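Workshop notebook
February 24, 2018
Hide glue, the Savex pot, and the back of the long drawer
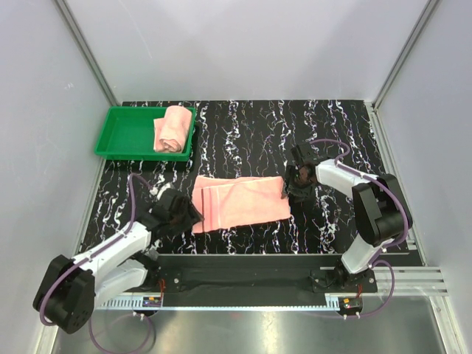
I meant to write this up after the first batch and then didn't, so what follows is partly from the scraps of paper in my apron pocket and partly from memory. Those of you who take over the glue bench in June will want the numbers, and the rest can skip to wherever I mention the Radebe chair, which I know is what everybody asks about.

The old pot finally gave up. The thermostat had been drifting for most of the winter and I had been nursing it along with a candy thermometer clipped to the side, which is a silly way to work when you also need both hands for clamping. The new one is the small Savex, and so far I like it very much. It has a separate water jacket, a lid that fits, and a knob that stays where you leave it. It comes up slowly. Switch it on before you sweep the floor and sharpen your pencils and whatever else you do to put off starting, and it will be ready when you are.

I tried two glues side by side, the Mastik pearls we have always bought and the ground Zarkov that came in with the veneer order. Both were soaked overnight in cold water in the fridge in the hallway (labeled, please, after what happened with the applesauce). The Mastik swelled up evenly and went to a nice clear amber once warm. The Zarkov drank more water than I expected and had a skin on top by morning, so I stirred in a splash more and let it sit while I had breakfast. Neither smelled bad. If yours smells bad, throw it out and start over, it is only glue.

Test joints: plain rubbed joints in maple offcuts, planed that same morning, no clamps. I made 20 of them and lost one off the back of the bench behind the radiator, where it still is, so 19 in the results. I let them sit and then broke them over the edge of the vise with a mallet, which is not science but does tell you a good deal. All but 2 broke in the wood, leaving long splinters on both faces, just as you want. The two that let go along the glue line were both Zarkov, and both were ones where I stopped to answer the phone between brushing and rubbing. I don't blame the glue for that. You have less time than you think in a cold room, and I had the window open.

So warm the wood first. I had gotten lazy about this. A few minutes near the radiator, or a pass with the hair dryer, and the whole business gets calmer – the glue stays runny long enough to slide the pieces back and forth, and you can feel it grab. With cold wood it gels on contact and you end up with a thick line that looks perfectly fine until someone sits on it.

Now the Radebe chair. It came back with the same back leg loose that we fixed before, and I was a little embarrassed until I got it apart and saw that the trouble was in the old mortise and not in our repair at all. Somebody long ago had packed it with sawdust and what I think is carpenter's glue, the yellow kind, and hide glue will not stick to that no matter how nicely you ask. I should have dug it all out last time. This time I did, with the narrow chisel and a lot of patience and warm vinegar on a cotton swab, and it took most of an afternoon. The mortise was then too wide, of course, so I glued a shaving of oak to each cheek of the tenon and pared it back until it went in with a firm push. It went together dry very sweetly. I glued it with the Mastik and put one strap clamp around all four legs, snug, with a bit of cardboard at the corners.

Leave that clamp alone, please! I know it looks as if it could come off. I would like it to stay on until I am back, and then I'll do the seat rail.

Costs, while I have the receipts in front of me: the pot, the glue and the brushes together came to 87 dollars, which I've written in the blue book. The brushes are the cheap round ones and they shed for the first few strokes, so work them across your palm before you dip them. Don't leave them standing in the pot overnight. The metal collar turns the glue a gray-green color and you can see it in light woods.

I also cleaned out the long drawer under the window, which I had been putting off for longer than I care to write down. There is a very good cabinet scraper in there that I had bought a replacement for, three half-used tins of wax all dried to the same hard puck, and the missing key to the band saw cover. The key is on the nail by the door now. The wax can be brought back with a little turpentine if it's set in warm water, and I did one tin that way as a trial. It came out softer than new but it buffs up fine on a scrap of walnut.

To do, in no special order. Try the Zarkov again with warmed wood and the phone switched off. Order more pearls before we get down to the bottom of the jar. Fish the lost test joint out from behind the radiator – I would like to know how it did, being the only one that was kept properly warm. Ask about the seat fabric for the chair, and whether they want the tacks reused. Make a better lid for the soaking jar.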